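Does Wood Really Breathe? And Other Things Grown-Ups Say About Tables

People say a lot of odd things about wood. Some are true. Some are half true. A few get repeated because they sound nice, so let's check them one at a time.

Claim 1: Wood breathes

No, it doesn't. Breathing means taking in air to stay alive, and a table is not alive. The tree it came from stopped living when it was cut down.

So why do people say it? Wood does take in water from damp air and lets it out again when the air is dry. As it takes in water it swells a little. As it loses water it shrinks. That is why a door can stick in a rainy May and swing easily in winter. "Breathing" is a fancy word for getting slightly fatter and thinner.

Claim 2: You can tell a tree's age from a tabletop

Be careful with this one. Many trees add a ring each year, and if you look at a whole stump you can count them. But a tabletop is usually made from boards sawn along the trunk. The rings turn into lines, flecks and swirls called grain. A board shows only part of the tree, so counting its lines won't give you a birthday.

A sign at the Okska Wood Museum says its oldest plank came from a tree with 313 rings. Fine - but ask how they know. In this case the museum has the full slice of trunk, and visitors can count for themselves. That is good evidence. A sign all alone is not.

Light wood with small dark flecks can be handsome, but color is a poor clue too. Stain can make a pale board look like a much darker one.

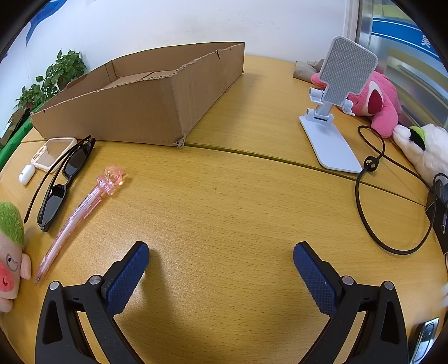

Claim 3: Hardwood is always hard

Wrong again! Hardwood comes from trees such as oak and maple. Softwood comes from trees such as pine. The names are about the kind of tree. Balsa is a hardwood, and you can dent it with a fingernail.

Try it yourself

Find 2 scraps of different wood and ask an adult before you start. Press your thumbnail into each. Which one marks more easily? Write down what you saw, even if it isn't what you expected.

Darengate Children's Pages, 19/06/2019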